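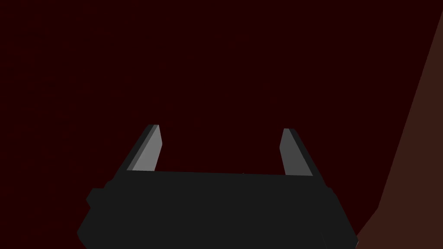 Setting up the wrist camera in the simulated cell

Before you start, close every other program that thinks it owns the viewer. I'm going to assume you have the Sedwood cell file open, the arm loaded and parked at home, and a drink within reach. The whole job takes an afternoon the first time and ten minutes every time after that, which tells you how much of the afternoon is spent looking for menus.

What you're after is a wrist view in which both fingers show, tips included, with the gap between them clear. The grasp scripts we use at Mellor read that gap to decide where to close. If a fingertip wanders out of the picture, the scripts don't complain. They just grab the air next to the part with great confidence.

1. Attach the camera to the right link

Open the tree, find the last wrist link, and make the camera a child of that link. Do not attach it to the gripper base. The gripper base looks like the obvious choice, and it is where Barnabás Jakab put it the first time, and it works beautifully until you swap grippers and the camera leaves with the old one.

Zero the offset and rotation first. If you inherit somebody's numbers, write them on paper and then zero them anyway.

2. Point it down the fingers

Turn the camera until it looks along the approach direction, toward the tips. Most people have it backward on the first try and get a fine view of the inside of the forearm. Spin it half a turn and carry on.

Then open the gripper all the way. Always do this step with the fingers wide. In our cell the body comes in from the bottom of the view and the fingers reach up from it, leaning toward each other a bit because of perspective. That lean is fine. Do not "fix" it by rotating the finger meshes, a repair I have now undone on 2 separate cell files.

3. Check for level

Look at the top edge of the gripper body, the straight line between the fingers. Ours slopes down a little from left to right, so one fingertip sits slightly higher than the other. For grasping I leave a slope this small alone. If yours looks like a ski run, adjust the roll in small steps and stop as soon as it's boring.

4. Set the near clip

If the near clipping distance is too large, the viewer slices off whatever is closest to the lens. Pull it in until the body is whole, then a touch more. Too small and surfaces farther away start to flicker where they overlap. You want the dull middle.

Losing the lower part of the body past the bottom of the view is a different matter and nothing to do with clipping. The camera simply can't see it from there. Leave it.

5. Sort out the lights (a little)

Dark gripper, dark red background: in our cell the body is close to a flat silhouette, and the inner face of the left finger is much brighter than the one on the right. Csenge Vass spent most of June trying to make the two match. The scripts did not care. What they need is for each inner face to be distinguishable from what's behind it, and a medium gray against deep red manages that.

If yours don't stand out, raise the ambient level before you add a lamp. Every lamp you add brings a shadow, and every shadow is a new thing for the edge finder to fall in love with.

Faint horizontal streaks in a dark area can usually be ignored. Change the ambient level and see if they move. If they do, forget them. If they stay put, check the surface's texture setting.

6. Run the open-close test

Load the test routine and set it to 500 cycles with nothing to grip. Watch the first few, then go away. When you come back, look at the log for the line that says gap lost. You want none. One or two usually means a tip is brushing the edge of the view at full open, so move the camera back a hair and run it again.

A steady stream of them means the camera is attached to something that moves with the fingers. Return to step 1 and be honest with yourself.

7. Save it under a new name

Save the cell as a new file with the date in front, like 2025-03-05_wrist. Veronika Dudás keeps the master copy and will not accept anything called final, final2 or final_use_this.

If the view goes completely one color

The arm is probably parked with the camera inside a wall. Jog the wrist out slowly and the world should come back. If it doesn't, check that the viewer is still set to the wrist camera and hasn't quietly picked another one.

If you change the gripper later, redo steps 3, 4 and 6. You can skip the lights unless the new fingers are a very different shade.

Questions about this page: ask for Orsolya Veres at the Wadville office
© Mellor Cell Notes. All rights reserved. Back to top
This site uses cookies to remember your settings – Accept | Manage choices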